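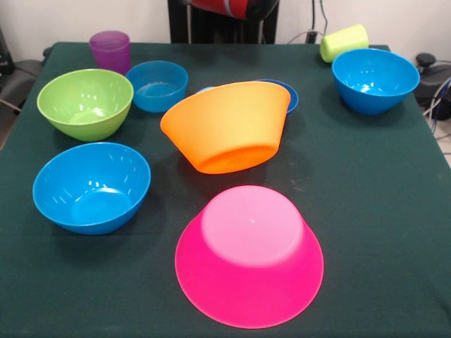 Should plastic bowls dry upside down or right side up?

Upside down, tilted if you can manage it, until the water is gone. After that it makes very little difference, whatever the storage people tell you.

I have read a lot of advice on plastic dishes and I believe maybe half of it. We own a stack of the bright kind, pinks and blues and greens, plus the see-through cups that go with them, and most of what follows comes from using them every day.

Drying on a cloth. Fine for a few pieces, less fine for a full load. A bowl set face down flat on fabric traps damp air, and the cloth under the rim stays wet long after the outside feels dry. Turn it over after 30 minutes and let the inside finish in the open. A rack does the job better, but a rack also lives on your counter forever.

Stacking. Similar bowls nest, and mixed sets mostly pretend to. If two bowls stick together, run warm water over the outer one and twist. Gunvor Haugen wrote in to recommend a paper towel between each bowl. I tried it for most of June. It does stop the sticking, and it also means you own a drawer of used paper towels.

Cloudy cups. Vinegar helps if the cloudiness is mineral film from hard water. Soak for 18 minutes or for an hour, I couldn't see any change after the first stretch. If the haze is made of tiny scratches, no soak will fix it, and I don't care how many stars the recipe has.

Tomato stains. Sunlight on a windowsill does fade them, slowly. Baking soda paste did almost nothing for me except make a second mess. Rinse the bowl before the sauce dries and you can skip this whole paragraph.

Sorting by color. One color per person sounds sensible -- it lasted 2 days at our house, and then somebody wanted the pink one. Lovisa Rønning says it works for her kids. They may be better kids.

Special cleaners. I used up a bottle of Bivinetti plastic polish and compared it with plain dish soap on two cups from the same set. Same result, except that the polish left a smell. I went back to soap.

Dishwasher. Look at the bottom for a mark before you believe anything on the box. Top rack only, away from the heating element. Light pieces flip over and fill with dirty water, so wedge them under something heavier. If a bowl rocks on the table when it comes out, the rim or base has warped, and pressing it flat under a cookbook has never worked for me -- I gave it a week.

Updated 1/16/20 with the note on polish.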